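Grivelora grippers on a two-arm table: my long, opinionated review

I've been swapping grippers on and off our two-arm table for most of June, and people keep stopping me in the hallway to ask whether the Grivelora parallel jaws are worth the fuss. So I'm writing it all down once, and then I can just send the link!

Quick background. We run two arms facing each other across a wood-topped bench, and most of what they do all day is table setting: picking up plates and cups, moving spoons and forks around, putting something on a tray. Easy stuff for a person, and a real test for a pair of fingers. Before the Grivelora set we had the Harov jaws, which I liked well enough, and for a couple of weeks Yaqin Fang let me try her Cloltberg pair too. I had all three through the same tasks, with the same arms and the same controller, so this is as fair as I know how to make it.

Mounting first. The Grivelora comes with its own wrist plate, four screws and one cable, and I had both arms done before lunch. The Harov took me a whole afternoon the first time (two different screw lengths, and of course I mixed them up). The cable is my first complaint, though. It's long. Really long. It hangs off the wrist in a big loop, and if you don't tie it back you will sooner or later sweep a spoon across the table with it. I've tried hook-and-loop straps and a spring sleeve, and the sleeve is better.

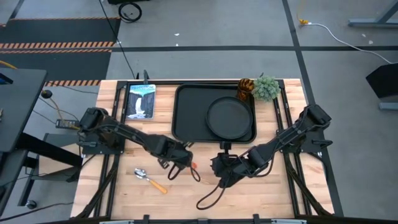
Do you need to recalibrate the arms after changing grippers?
Plan on it every time. The new fingers are a different length and the whole thing weighs a bit more than the Harov, so both the tool offset and the payload setting have to be redone. The controller walks you through it, and it took me 11 minutes per arm once I'd got the hang of it.

On to the actual gripping. Flat things are where cheap jaws fall down, and the thin plate was the one I was dreading. With the Harov I had to come in at a steep angle and hope. The Grivelora fingers narrow toward the tip, so you can get one under a rim and close gently, and most of the time the plate comes up level. Most of the time! I logged 2,056 grasps over the whole trial, and plates are still where I lost the most. Forks and spoons went much better than I'd expected. A handle with a bit of thickness to it is a gift for these fingers, and I ended up leaving the force at the factory setting for nearly all the cutlery.

Bowls are fine if you pinch the wall. They're not fine if you try to go around the outside, because the jaws just don't open wide enough. The Cloltberg wins that one easily. It's a big, wide, slightly clumsy thing and it will grab almost any bowl you put in front of it, then knock over whatever's next to it on the way out. 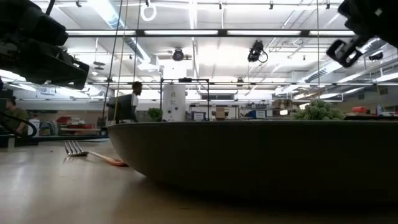 I did get faster at setting up the two-handed moves, where one arm steadies and the other lifts. Marcelle Collet wrote us a little script that keeps the wrists a set distance apart, and before that I was so nervous I ran everything at a crawl. Now I run at normal speed and keep one hand near the stop button, same as everybody else. The Grivelora housing is slimmer than the Cloltberg one, and you feel the difference when both hands need to be over the same plate. With the Cloltberg pair I kept having to back one arm off just to let the other in.

Noise: low. There's a little chirp when the jaws hit their end stop and I've stopped hearing it. Heat: the motor housing gets warm after a long session, never hot enough to bother me.

Then there's the camera question. A wrist camera is only as good as its view past the fingers, and here I have mixed feelings. The Grivelora fingers sit low and take up a big chunk of the picture. What you get in return is a clear look at the gap between the tips, right where the grasp is going to happen. Xiaoyan Fu, who trains the models on our side, prefers it that way. I'd like a slightly higher mount so I could see more of the table – there's supposed to be one coming, but I've heard that before.

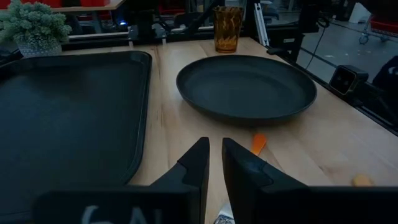
Controller and software

The fingers talk to the Aidoo controller we already had, and this was the part I'd put off for days, thinking it would be awful. It was fine. You pick the gripper from a list, set a max width and a max force, and it shows up as one more joint. Position feedback is smooth. Force feedback is jumpier than on the Harov, and if you're doing anything soft you'll want to filter it. I average over 10 readings and that calmed it down a lot.

One bug to know about. If you power up with the jaws fully closed, the zero comes out slightly wrong and every width after that is off by a hair. Open them partway before you switch on. I wrote to support about it and got a friendly reply saying they knew, with no word on a fix.

I've also started leaving the fixed camera running during every session, and I wish I'd done it from day one. The wrist view tells you what the fingers were up to, but when an elbow swings wide or a cable snags, you want the whole table.

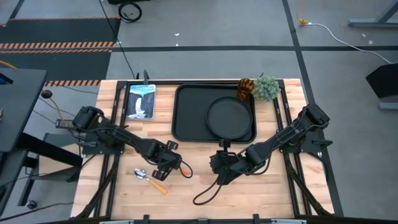

Both arms over the table, seen from the fixed camera.

So would I buy them again? For cutlery, cups and plates, sure, and I've already asked for a spare set of fingertips, as the pads on mine are starting to look shiny. If your work is mostly bowls and boxes, get the Cloltberg and give it plenty of elbow room. The Harov is still a perfectly good gripper and I've put ours back in the drawer with all of its screws taped to the lid, sorted by length this time.

I still need to try the long fingers that came in the box. Hongmei Jiang has them at the moment for her own bench, so I'll add a few lines when I get them back.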